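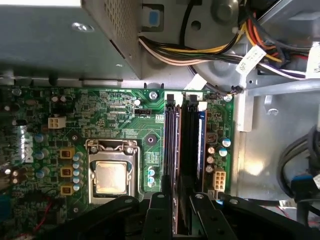
Opinion > Automation > Rules of the Bench

Write the Rule Before You Buy the Arm

Every workshop that brings in a robot gets a rulebook with it. Ours, at the Gerden repair hall, ran to 15 pages, and the first 5 were about signage. There is a rule for the color of the tape on the floor. There is a rule for where the sign about the tape should hang. What I could not find, on any page, was a sentence about what the gripper may touch once it is inside an open computer.

This seems to me the wrong way around. A person standing outside the yellow line is fairly safe from a small arm that moves at the speed of a sleepy cat. A processor sitting in its socket with the load plate open and no heatsink over it is not safe from anybody. I have seen good technicians ruin a socket with a sleeve.

The draft we were sent by Benkirane, the consultants, asks us to log every "contact event." Very well. In one month we logged 1,505 of them. A finger closing on a memory module is a contact event. So is a finger closing on the capacitor next door, and in the log the two look exactly alike, down to the time stamp. Someone at head office made a chart of it, and the chart went up, and we were congratulated on our transparency.

I would trade the whole log for a short list of things that must be true before the arm goes in. My own version has been taped inside a cabinet door since August, and it reads like this.

The machine is unplugged and the cable is where a person can see it. A light on a panel does not count.

Loose wiring is tied back. Power supply wires have a talent for lying across whatever you need next, and an arm has less patience with them than I do.

If the processor is uncovered, cover it or take it out. I don't care that the job is only memory. The memory slots on most desktop boards are a short slip from the socket, and the arm has wide fingers.

The clips at the ends of the slots are opened before anyone pulls. You would think this did not need writing down. I used to think so too.

Somebody is named as the person who can stop it, and that somebody is not also eating lunch.

The usual complaint is that a list like mine slows the work. It does. The people at Osis, who sell us the scheduling software, tell me that my checks cost us 725 minutes in a quarter, a figure they delivered with real sorrow. I asked how many minutes a dead motherboard costs. The software has no field for that.

There is a better complaint, and I'll grant it. A list made by one cranky person at one bench is not a standard. The next shop has different cases, different grippers and a different cranky person. Drollari, the buyers' group we belong to, has offered to gather these homemade lists and turn them into one shared code, and I think they should, provided they start from the taped-up ones and leave the binder on its shelf. Rules written by people who have reached into the case tend to be short and a little rude. Please keep the rudeness in - it is how you can tell which ones were learned the expensive way.

I would also ask that the code say plainly who decides when an arm is the wrong tool. Taking out a stick of memory is a few seconds' work for a thumb and a finger. We may still want a robot to do it, for the thousandth one if not for the first, and I have no quarrel with that. But the rulebook treats the question as settled before page one, and then moves on to the tape.

Meanwhile the revised draft is due back on Monday. I am told the signage section has grown.

Related opinion
- Your Torque Setting Is Not a Personality
- Who Signs for the Night Shift?
- Against the Laminated Checklist
- A Kind Word for the Big Red Button

Contact the editors | Copyright, all rights reserved | Back to top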